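The kitchen physics corner

By Sharada Krishnan

My daughter wanted to know why a ship made of steel can float when a steel spoon goes straight to the bottom of the sink. I gave her the answer I was given at school, with the name of Archimedes in it, and she looked at me politely and went away. So on Saturday we tried again, this time with modeling clay, a mixing bowl and my old kitchen scale. It took most of the morning and I think it was the best one we have done this year.

## What you need

We used one block of Feltby modeling clay, the gray kind that does not become soft in water. If you have play dough at home, please don't use it for this. We did in October and the bowl was like soup after a few minutes. You also need a bowl which is deeper than your hand, a towel, and many small things of the same weight. We took steel washers from the garage, because coins are always of different sizes in our house. The scale is a Praltel with a flat glass top. It is slow, but it does go up in steps of one gram.

Before the clay we did a round of guessing. Each child brings some small things from a drawer and says "sink" or "float" before the thing goes into the water. Beads and buttons are good for this. Necklaces and everything with glue should stay out of it.

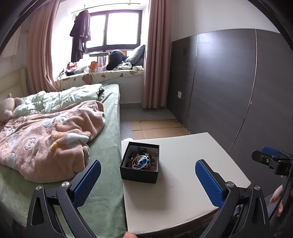 ## The clay boat

Cut a piece of clay and weigh it. Ours was 134 grams. First roll it into a ball and put it in the water – it sinks at once, and the children will want to do it several times. Then dry the same piece with the towel and press it into a boat. Nothing is added and nothing is taken away, and this is the part I wanted my daughter to notice, so we weighed it again. It was still 134 grams.

Our first boat had thick walls and a very thin bottom, and it leaked. The second one was wide and flat like a plate, and it took water over the side when my son breathed on it. The third had walls as high as my thumb, and it floated nicely. Then we loaded it with washers, one by one, starting from the middle. It held five and went down with the sixth.

My son said that the boat was tired. My daughter said no, it was full. I asked her full of what, and she thought for a long time and said "full of pushing". I have not found a better way to say it.

The explanation I gave them afterwards was this. When the boat goes into the water, it moves some water out of its place, and the water pushes back with a force equal to the weight of what was moved. A ball moves only a little water. A boat moves much more, as the empty space inside it counts too. When you add washers, the boat must sit lower to move more water, and at some moment the wall is not high enough.

If you have older children, let them measure it. Put the bowl inside a baking tray, fill it exactly to the edge, and lower the boat in gently. Pour the water from the tray into a cup and weigh it (subtract the cup!). With us the number was a little smaller than the weight of the boat. I suppose that some drops stayed on the tray.

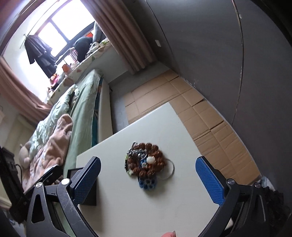

*Page 5*

## Letters about last month's item

Many of you wrote about the balloon and the bottle. Gualtiero Messina asks if the experiment works with a glass bottle. Yes, it works, but warm the bottle slowly, and an adult should hold it. Lucrezia Galli tried it with her class and says that the balloons from the supermarket were too stiff. She blew each one up once by mouth before she used it, and after that they all stood up.

Drahomíra Polák found a mistake. I wrote that warm air is "lighter", and she is right that the air in the closed bottle weighs the same before and after. It only takes more space. I am sorry for this, and I have corrected the sheet for the next printing.

Aldo Martinelli would like to exchange a Katetik gear set, complete with the booklet, for any kind of simple microscope. Please write to the newsletter address and I will pass on your message.

Next month we will stay with water and try salt. If you want to prepare, keep one raw egg and two tall glasses, and buy a full packet of salt, as you will need more of it than you think.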